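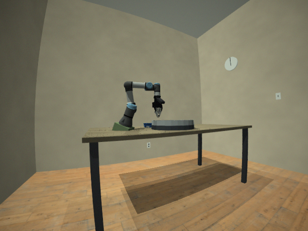
DROMEO, Oct 10, 2022. Pratedier is opening its table lending library to the whole county, and I am so happy to finally be typing that sentence! For anyone who hasn't met us yet, I'm Asmaa Shehata, I started Pratedier, and we lend out tables and chairs the way a regular library lends out books. You join, you book, you come and pick up (or we drop off), you have your party or your craft fair or your very long family lunch, and you bring it all back. The tables people ask for again and again are the plain ones, with a flat wooden top, a bit of plank line showing if you look for it, and dark square legs like the ones up top. Nothing fancy. You can throw a cloth over one for a wedding or leave it bare for a chili cook-off and it looks right either way.

Until now you had to live inside the Dromeo town limits to borrow from us. That rule made sense when the whole operation was my garage and my brother-in-law's trailer, but it has been making me wince for a good while, mostly on the phone, when somebody lovely from just past the creek would call about a graduation party and I'd have to say sorry. Starting with the new fall booking calendar, anyone with a county address can sign up. Same price as in-town members, same tables, same slightly bossy reminder emails from me.

What's new this season

The biggest change is the building. We've moved out of the garage (my car is thrilled) and into 1,554 square feet on the back side of the old feed store. It has a loading door you can back a pickup right up to, it has real shelving, and it has a heater that works on most mornings. Come see it. The front entrance still says Feed & Seed, and I'm keeping that sign because I love it.

The second change is Stundatard, our new online booking page. Please don't ask me how we landed on the name, it was a long evening and there was cake. You pick your date, you tell it how many people you're feeding or seating, and it suggests a mix of tables and chairs that will really fit in the room you've got. It asks for your room's length and width, and I beg you to measure and not guess. I've lost track of how many people have told me their living room is "pretty big" and then called me from the driveway with a banquet table that wouldn't make the turn at the hallway.

If you don't like booking online, that's fine too! The phone isn't going anywhere. My aunt would disown me if it did.

The third change is chairs, chairs, chairs. We now have 2,010 of them, after a hotel in the next county closed its ballroom and offered us the whole lot at a price I still feel a little guilty about. They're stackable, they have padded seats, and the padding is a deep plum color that I wouldn't have picked but have grown very fond of. Our older metal folding chairs are still on the list for outdoor events. Please don't take the plum ones onto grass. I will know.

Where the tables come from

People ask me this a lot, so let me say it properly in a press release for once. A good part of our collection is secondhand, bought from schools, church basements and restaurants that were closing or remodeling. The rest are made or rebuilt for us by the Nasr woodshop out on the county road, and Sherif Nasr has been patient with me beyond all reason. I'd show up with a table that had one good end and he'd sigh and find me another good end.

I asked Sherif for a quote for this announcement and he sent me a paragraph on glue, so I asked again. "A table should be easy to fix," he wrote back. "If a leg gets damaged, you take off that leg and put on another one. Asmaa's borrowers are not gentle, and I build for that. I would also like people to stop dragging them."

So there you go. Lift, please, with a person on each end.

Sherif's shop will also be doing our repairs from now on, on a regular schedule, where before it was me calling him in a panic the night before a quinceanera. Any table with a wobble gets a strip of orange tape on the underside when it comes back, and it doesn't go out again until the tape comes off. If you notice a wobble at your event, just tell us when you return it. We don't charge for wobbles. We don't charge for scratches or water rings either, within reason. (The fondue incident was not within reason.)

How the borrowing works

Membership is by household, and it runs for a year from the day you join. Once you're in, each loan has a small fee that depends on how much you're taking and for how long. A standard loan is a long weekend. If you need things for longer, say for a theater run or a rummage sale that has gotten out of hand, write to us and we'll work it out. Schools and food pantries inside the county borrow free, and that part will never change as long as I have a key to the building.

Delivery is available, and the price goes by distance. Pickup is free and honestly more fun, and there's usually coffee on. Bring a blanket or two to put between the tabletops, and some straps. We have straps you can borrow if you forget yours, but people forget to bring those back more than anything else we own. I have thought about starting a second library just for the straps.

You'll need to wipe everything down before it comes home. Soap and warm water is plenty for the tops, then dry them with a towel. No bleach, and nothing from a spray can that promises a shine. If candle wax gets on the wood, leave it alone and let us handle it, we have a plastic scraper and a lot of practice.

A little about how we got here

Pratedier began with a baby shower. I needed seating for far more relatives than I had chairs, and the rental quote I got was more than I'd spent on the food, the cake and the gift put together. So I went up and down my street borrowing kitchen chairs, with masking tape on the bottom of each one so I'd know which house it belonged to. It worked so well that a neighbor asked to do the same thing for a retirement party, and then somebody gave me a pair of old cafeteria tables, and then I had a waiting list and a problem.

Today we have 847 member households. Our members made 605 loans last season, with May the busiest month by a mile, thanks to all the graduations. I've heard about a lot of those parties, and been sent home with leftovers from a good few of them, and I can report that this town makes a tremendous potato salad.

What gets me is how often the table is what was holding somebody back. One member told me she hadn't hosted a holiday meal since she moved to a smaller place, because all she had was a counter and two stools. She borrowed one long table and a stack of chairs, pushed her couch against the wall, and had her whole family over. She has booked the same table again for this winter and asked me to write her name on the slip in pen.

Come to the open house

We're celebrating the new space with an open house, and the date will go up on the booking page as soon as the parking lot gets its new stripes. Everybody's welcome, member or not. You can sit in the plum chairs and try different table heights. Sherif will be showing how to tighten a loose leg with one wrench, and he's promised to keep the glue talk short. Kids can help decorate the paper runners we'll be giving away with first loans.

We'd also be grateful for donations of sturdy tables and matching sets of chairs. Send a photo first, please, and be truthful about the legs. We can't take glass tops or anything that has lived outdoors uncovered, and we have all the card tables we could ever need.

Reporters, bloggers and anybody putting together a community calendar are welcome to stop by before the open house for a walk through the building. I'm happy to talk, as you've probably gathered, and several members have said they'd be glad to chat about their own events too.

Media contact: Asmaa Shehata, Pratedier, at the old feed store in Dromeo. Use the loading door around back, and knock loudly if the radio's on.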